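Work and Automation, Unit 4
Handout 6: When part of the bench job moves to an arm

Read this before the tutorial. It is a little longer than the other handouts, and you don't need to learn the names of the machines. What I want you to follow is the work: who did it, who does it now, and what is left in between.

The case is the sorting room at Relldale, a repair and recovery shop for small appliances. The boards and wire harnesses come out of the appliances at one bench and they are sorted at the next. For many years the sorting was done by hand, by people sitting down, with a tray in front and bins on both sides. The arms were put at the same kind of table, with the same kind of tray and bins.
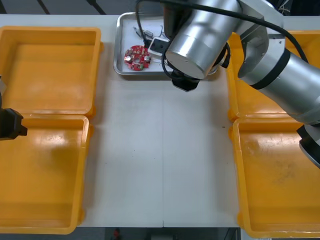 Prepared by Mizanur Rathnayake
Tutor, Work and Automation
With thanks to Prasanna Wanigasekara for reading the draft

I begin with the word "sorting", which hides a lot. A person who sorts electronic parts is doing at least two jobs. She moves the part, and she also judges the part. Is this board worth testing? Is the connector cracked? Did somebody already cut the wire too short? When the shop managers wrote the task on paper for the supplier, they wrote only the moving. The judging was not on the paper, because it had never had a name or a line in the pay scale.

This is common, and you will meet it again in the Sivakumar reading. Work that takes no extra time is easy to forget. The sorters at Relldale looked at each part while their hands were already carrying it, so on a stopwatch the looking cost zero.

The software on the table is called Skileo. The staff had 6 weeks to get used to it. In the first weeks the main complaint was about wires. A board has a shape which stays the same when you pick it up, but a wire doesn't. It bends, it catches on its neighbour, and two wires lying side by side can behave like one. The older sorters had a small habit for this. They gave the bundle a light shake before they lifted it. None of them remembered learning it, and none of them mentioned it at the planning meeting. 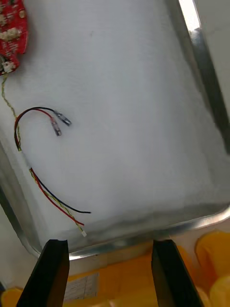 Such habits are what we call in this course tacit skill. It means knowledge that a person uses well but has difficulty to put into words. Please be careful with the term in your essays. Students often write "tacit skill" when they mean only "experience". Experience is how long you did the job. Tacit skill is one particular thing you can do, and a good essay will name the thing.

Now to the people. There were 44 on the floor before the change, and there were 44 after it. So if you count only jobs lost, you will find no effect and stop reading. I ask you to look at three other matters.

The first is the pace. Before, a sorter could slow down after lunch and catch up later. Now the trays are prepared for the arms by a person, and the person feels that the table is waiting. Prasanna, who interviewed the day shift, wrote down this sentence from one of them: "It doesn't hurry me, but I hurry." I think it is the best sentence in our whole file.

The second is the talk. The sorting bench was a social place, with people facing each other. The tray preparation is done alone, standing. The shop moved the tea break to 10 a.m. for everybody, so that people would still meet, and this helped a bit.

The third is the pay grade. Preparing trays was put in a lower grade than sorting, although it now includes most of the judging. Cracked connectors are taken out at this point. The staff asked for the grade to be looked at again, and when I was finishing these notes in January there was no decision.

For comparison, Flerisero is a bigger shop with 307 employees. There the sorters were asked to write the task description themselves, before any supplier came. Their text was long and not very tidy. It had a full page on wires. The judging stayed in the sorters' grade, and the pay did not change. I would not say that Flerisero did everything right (the night shift was hardly asked), but the order of the steps is worth your attention.

A point which came up in last year's tutorial:

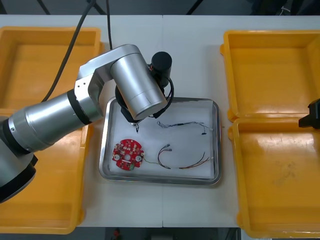
If no one lost their job, why do we call this a change in the work?
A job is more than having a place on the payroll. The tasks, the speed, the company of other people and the grade all belong to it, and at Relldale each of these moved while the number of staff stayed the same.

For the tutorial, please read the Sivakumar text up to page 163 and bring half a page of notes. Choose one task that you know well, from paid work or from home. Write it first as a manager would write it for a supplier. Then do the task once, slowly, and write down what your hands and eyes did that was missing from the first version. Handwriting is fine. We will exchange the notes in pairs, so please don't write anything about your employer that you would not like another student to read.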